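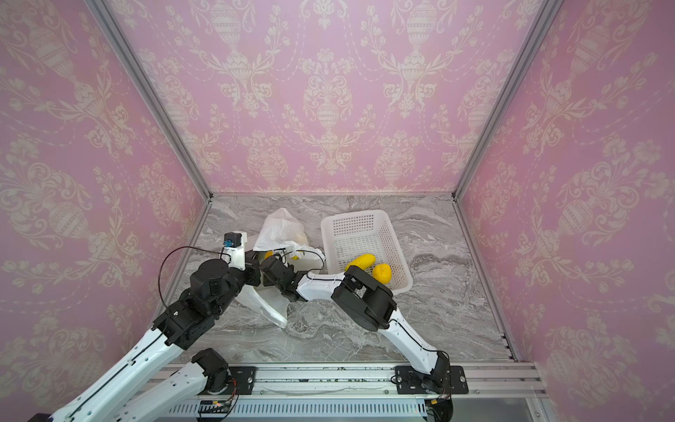
Unpacking the fruit

When you come home from the shops, the fruit is usually in a bag. A bag is good for carrying, but it's not a very good place for fruit to stay. Most people take the fruit out and put it in a bowl or a basket. It sounds like a tiny job. There is quite a lot going on in it, though, and some of it is science.

Why is a plastic bag so floppy?

A plastic bag is made from a very thin sheet of plastic called film. You can fold it, scrunch it or twist it, and it will take nearly any shape you give it. It has no stiff parts, so it can't stand up by itself. When you put something heavy in it, the bag takes the shape of the thing inside. When you take the thing out, the bag falls down again in wrinkles.

That is why it can be hard to get your hand into an empty or half-empty bag. The two sides of the film lie flat against each other and seem to stick. You have to find the opening first. Rubbing the top edge between your thumb and finger helps, because it slides one side across the other.

Many plastic bags are translucent (say "trans-LOO-sent"). This means some light gets through, but you can't see clearly through to the other side. A piece of yellow fruit in a white translucent bag looks like a pale yellow patch. Where the plastic is folded over several times, less light gets through and the colour is harder to see.

Why does a basket have holes?

A storage basket is made of plastic too, but it behaves in a very different way. Its walls are much thicker than a bag's, so it keeps its shape whether it's full or empty. The top edge, called the rim, is often thicker than the walls. A thick rim stops the sides from bending outwards and gives you something smooth to hold.

The holes do a few jobs. They let air move around whatever is inside. Fresh fruit is still alive in a way after it has been picked, and it gives off a little water into the air. In a closed bag that water can collect as drops on the plastic, and damp fruit goes mouldy sooner. In a basket with holes, the damp air can get out. The holes also make the basket lighter, and they mean less plastic is needed to make it.

Holes let you see in as well. You can tell if the basket is full without lifting anything off the shelf.

What happens when you move the fruit?

There are two main ways to get fruit from a bag into a basket.

The first way is to pick up each piece and place it. This is slower, but the fruit doesn't get bumped. When real fruit is dropped, the soft part under the skin can be squashed, and a day or so later you might find a brown mark. That mark is a bruise.

The second way is to hold the mouth of the bag over the rim and tip. Gravity does the work. Round fruit rolls out easily. Long fruit is more awkward, as it can turn sideways and get caught in the folds. If that happens, lift the closed end of the bag a bit higher or turn the long piece so that one end points to the opening.

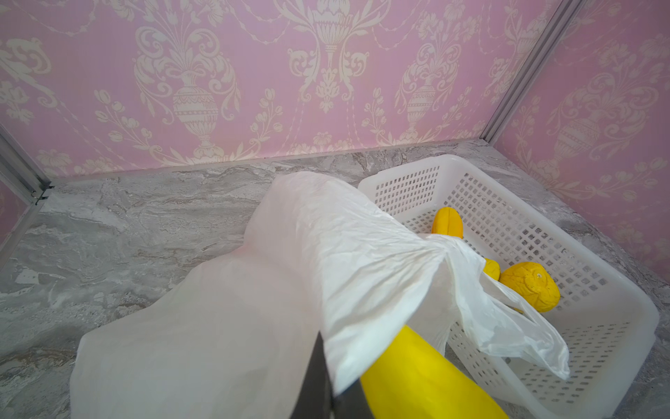 Yellow toy fruit in a white basket, with a plastic bag hanging over the edge.

Toy fruit is handy for practising, and it doesn't bruise. Makis Koutsoukos, who runs the Wometti play library in Mastby, keeps 39 pieces of it for the younger children. He says the long ones always take the most goes. "They learn to look for the opening," he told us. "After that it's quick."

Shapes that fit together

Look at any basket of fruit and you will find gaps. Round things can't fill a box completely, however carefully you pack them. If you poured dry rice into the basket it would run into the spaces between the fruit (and then out through the holes, so don't try it with that sort of basket).

Long pieces often fit best lying from one corner towards the opposite corner. A line between opposite corners is called a diagonal, and in a rectangle it's longer than any of the sides. A cucumber that is too long to lie along the side of a basket might still fit on the diagonal.

Try it yourself

You will need a basket or box, a bag, and some pieces of fruit in different shapes. Toy fruit or rolled-up socks are fine. Ask a grown-up for the bag and give it back when you finish. Never put a plastic bag over your head or face, and keep bags away from babies and little kids.

Put everything in the bag. Tip it into the basket and see how it lands. Is there anything still in the bag? Take it all out, then do it again, placing each piece by hand. Draw the basket both times from above and compare your drawings. Which way left the bigger gaps?

Words to know

Film: a very thin, bendy sheet of plastic.
Translucent: letting some light through, but not clear.
Rim: the top edge of a basket, bowl or cup.
Diagonal: a straight line between two opposite corners.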